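Search this site
Search

Sports Coaching Basics, Unit 7: Picking a squad

Okay, back to trials! Last week I promised we'd get into how a coach gets from a long list to a short one, and I'm going to use Dilholm's youth trials because I sat through the whole thing (cold bench, great view).

They had 112 players sign up, and by the second morning I had around 200 scribbled notes, most of them useless. "Good left foot" tells you very little when you read it back at home. Write down what the player did, where on the field, and what the score was.

Watch defenders when the ball is on the far side, too. Are they talking? Are they checking their shoulder? I missed a really solid right back in the Prudgate game because I was following the ball like a fan.
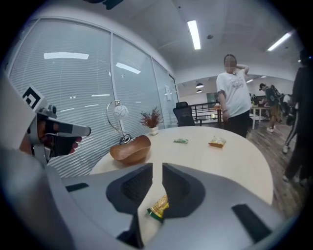 Telling players the news

Do it in person, and keep it short. Dilholm pinned a list to a door, and I still wince thinking about it.

For next class, read the Garrido handout on call-ups and bring one page on how you'd choose between two goalkeepers of the same level. Penalties don't count as an answer!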